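3.2 指端状态与接触判定的记录要求

Zustard规程第二版将柔性物体操作中的现场管理要求归并为九条，编号R1至R9。其中R1至R3涉及指端与指体的状态，R4至R6涉及接触阶段的判定与标注，R7和R8涉及台面及工作区内的附带物品，R9涉及偏离规程时的登记方式。本节依次说明各条的适用范围、判据的写法，以及在Holtov工位试行期间所作的修订。力控参数与急停回路的要求见第2节，此处不再重复。

规程的适用对象限定为平行开合的双指夹持器，腕部装有一台近距相机，被操作物为布料、成衣、布袋等可变形物品。对刚性零件，R4中关于接触面积的表述并不成立，应当沿用原有的装配类规程。吸附式末端和多指手未纳入试行，条文中凡称“指端”者，均指夹持器手指末端与物体发生接触的渐缩部分；“指体”指指端以外、在腕部视角中通常占据画面下部的部分。试行初稿中两词混用，导致同一处擦痕在一份记录中归入指端，在另一份中归入指体，后续统计无法合并。修订稿因此将术语定义移至条文之前，并要求点检表直接引用定义，不得另行改写。

R1规定，每班开始前须在腕部相机视角下采集一张手指闭合或接近闭合时的静态图，与该副手指安装时的基准图并列存档。判读只涉及轮廓和表面两项。轮廓项检查指端边缘是否出现缺口、锯齿或崩边；表面项检查涂层磨损、浅色擦痕和纤维附着。两项分别记录，不得合并为“正常”或“异常”的单一结论。

之所以分别记录，与两类缺陷的后果不同有关。指体上的擦痕在多数情形下只影响外观，以及依赖颜色阈值的分割算法；指端边缘的缺口则可能勾挂织物，在罗纹、针织等结构松弛的面料上尤其需要留意。规程对指体擦痕仅要求登记，对指端缺口要求登记并由工位负责人签认。缺口是否达到更换标准，须在取下手指后以量具测定，腕部图像只作为触发测定的依据，不作为测定本身。

R2规定更换周期。指端以累计夹持3,000次为上限，到限即换，与外观无关；未到限但经测定超出缺口允许值的，提前更换。累计次数由控制器按闭合指令计数，空夹计入在内。Lucimara Fontes在审阅初稿时提出，空夹对织物接触面几乎不造成磨耗，计入会使周期偏短。编写组保留了原条文，理由是区分空夹需要可靠的接触判定，而接触判定的可靠性又取决于指端状态，二者互为前提，不宜写入同一条判据。

R3针对纤维附着。织物操作后指端边缘可能残留细小纤维，其光学表现为白色或浅色细丝，容易与涂层剥落混淆。条文要求先以无绒布干擦，再重新采集静态图；擦拭后消失的记为附着，仍然存在的记为磨损。未经擦拭而直接判读的记录，在审核时一律退回。任务进行中看到的细丝只登记位置，待任务结束后再作归类。

3.3 接触阶段的划分

R4将一次夹持划分为接近、遮挡、夹持、释放四个阶段，标注人员按腕部图像逐段给出起止时刻。其中“遮挡”阶段是修订时新增的。腕部相机与手指的相对位置固定，指端进入物体前方后，在图像上即与物体重叠，但重叠只说明视线关系，并不等于接触已经发生。初稿将二者一并标为“接触”，使接触时刻普遍提前，由此推算的夹持时长也随之偏大。

修订后的判据要求，标为“夹持”的时刻至少应有一项物体侧的证据：织物在两指之间形成可辨认的夹入部分，或者织物边缘的走向随指端轮廓发生改变。仅有指端与物体下部的重叠而无上述证据者，标为“遮挡”。图2给出同一工位上的两幅腕部图像。图2(a)中，两指的尖端位于一只棕褐色布袋的前方，与其下部重叠，单幅图像不足以确认夹持，按R4应暂记为“遮挡”，再结合相邻帧和指间开度读数复核。图2(b)中，红色罗纹织物的下端夹在两指之间，右指上缘另有一窄条织物沿其弧线延伸，物体侧证据充分，记为“夹持”。

两幅图同时可用于说明R1至R3的登记方式。图2(a)左指的上缘有浅色擦痕，内侧有一道纵向磨损，属指体表面项；左侧指端外缘呈锯齿状，属轮廓项。图2(b)左指上缘有细小崩缺，登记为轮廓项；右指与织物相接处可见白色细纤维，按R3登记位置，擦拭之前不作归类。

R5处理双臂情形。当第二只机械臂或夹持器进入腕部视野并同时作用于物体时，两侧的阶段应独立标注，不得以一侧的状态推定另一侧。图2(b)右缘即有第二只深色机械臂或夹持器夹住织物右部。此类图像中，织物上的斜向褶皱可能由任一侧的牵拉造成，也可能在两侧动作之前已经存在，标注字段只允许填写褶皱的位置，成因一栏须由时序数据支持，否则留空。

R6规定复核方式。每段记录由两名标注人员独立完成，二人互不查看对方结果；阶段起止时刻的差异超过允许值的，交由第三人裁定，原始的两份标注一并保留。裁定人不得修改原始标注，只能另行写入裁定值。Anderson Cavalcanti承担了试行期的裁定工作，其反馈表明，分歧集中于遮挡与夹持的交界，释放阶段的分歧较少。释放时织物脱离指端，轮廓变化连续且明显，判读时较少依赖推断。

图2 Holtov工位的腕部相机图像：(a) 指端位于布袋前方；(b) 罗纹织物夹于两指之间，右侧另有一只机械臂或夹持器参与夹持
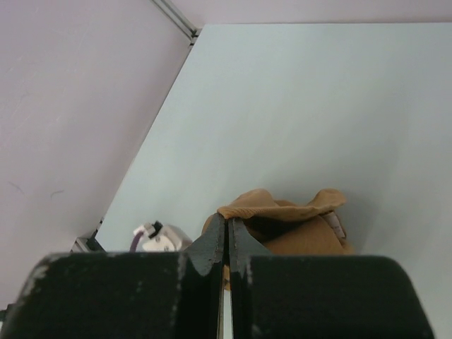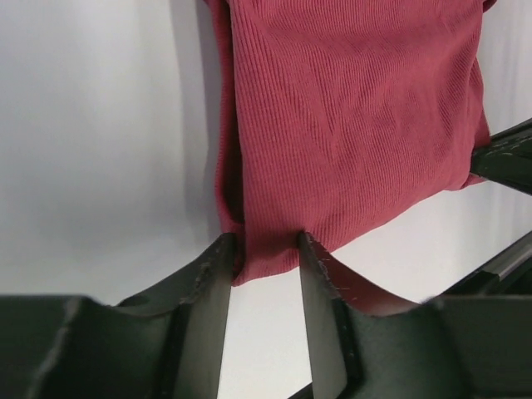 3.4 台面与附带物品

R7要求在任务描述中列出工作区内的全部物品，包括与当前任务无关者。物品名称采用外观描述加材质类别的格式；功能不能确认的，不得以推测的功能命名。以图2(a)为例，布袋左侧有一件白色与银色相间、顶部呈圆拱形的小型物件，旁边可见一根紫色细线缆。仅凭该图不能确定其用途，登记时写作“圆顶小型物件，白色及银灰色”，用途栏填“未确认”。若物品清单与图像不一致，以重新清点的结果为准，图像记录附于清单之后。

线缆须单独登记。线缆在腕部视角下常有一部分为指体所遮挡，走向无法完整辨认，而夹持器横向移动时存在勾带的可能。条文要求，凡任何一段不可见的线缆，均应在动作执行前由操作人员从工位侧面目视确认走向，并在点检表上签名。已经固定在台面以外的线缆不受此限，但固定点须在工位布置图上标出。

R8涉及背景。浅色、无纹理的台面和围板有利于织物轮廓的提取，但也会使浅色标签、白色纤维与背景之间的对比降低。图2(a)中布袋右侧露出一枚白色小布标，其上的标记在图中模糊，不足以辨读。规程规定，标签内容只能依据实物录入，不允许根据图像推断补全。需要依靠标签识别物品批次的任务，应在夹持前另设一个拍摄位。

围板上的污迹与划痕按月登记，不作逐班要求。Ademir Meireles曾建议将围板清洁列入班前点检，以减少分割算法的误检。编写组比较了点检表的填写负担，最终将该项列为推荐性条款，由各工位根据所用算法自行决定。铝型材边框及其连接件的紧固检查属于机械安全范畴，周期按设备安装文件执行，Zustard规程只要求在点检表中引用该文件的编号。

3.5 偏离的登记

R9允许在不停工的前提下偏离R1至R8中的任意一条，条件是偏离在执行前登记，注明条号、原因、批准人与失效时刻。无失效时刻的登记视为无效。事后补登的情形另立一类，称为“追认偏离”，其数据可以保留，但不得进入规程有效性评估所用的子集。

试行初期，偏离登记表与点检表使用同一份文件，操作人员常把临时情况写在备注栏内，既未指明条号，也没有批准人。自1月起两表分开，偏离登记改由Xavier系统生成编号，点检表只填该编号。Cremilda Vieira对分表前后的记录作了逐份比对，发现备注栏内的自由文本减少，但一部分偏离转而以口头方式传达，表上没有任何痕迹。对此，修订稿增加了交接条款：交班人须向接班人逐项宣读尚未失效的偏离编号，接班人签字后方可启动机械臂。

偏离的批准权限按条号区分。R4至R6的偏离只影响数据质量，由标注负责人批准；R1至R3、R7中的线缆部分以及双臂同时作用时的任何偏离，可能影响人员或设备，由工位负责人批准，标注负责人会签。同一人不得兼任批准人与执行人。人员不足而确需兼任的，当班只运行单臂任务，并以降低后的速度上限执行。

3.6 适用限制

以上条文在Holtov工位形成，向Kukura工位移植时遇到的主要问题是腕部相机的安装角度不同。在后者的视角下，两指之间的缝隙不能完整看到，R4所要求的“夹入部分”往往无法直接辨认。Ronaldo Araújo提出以侧视相机替代，但侧视图像的遮挡关系与腕部图像相反，原判据不能照搬。目前的处理是，对看不清指间缝隙的工位，R4的夹持判定改以指间开度与电机电流联合给出，图像仅作旁证，并在数据集说明中单独标明判定来源。两种来源的阶段标注不得混合计算一致性指标。

规程亦未规定织物种类对更换周期的影响。罗纹布、灯芯绒类面料与平纹布对指端边缘的作用可能不同，现有记录没有按面料分组计数，R2中的上限对各类面料一律适用。下一版拟在控制器计数中增加面料字段，由任务描述自动带入。字段缺失的夹持仍计入总次数，不参与分组统计。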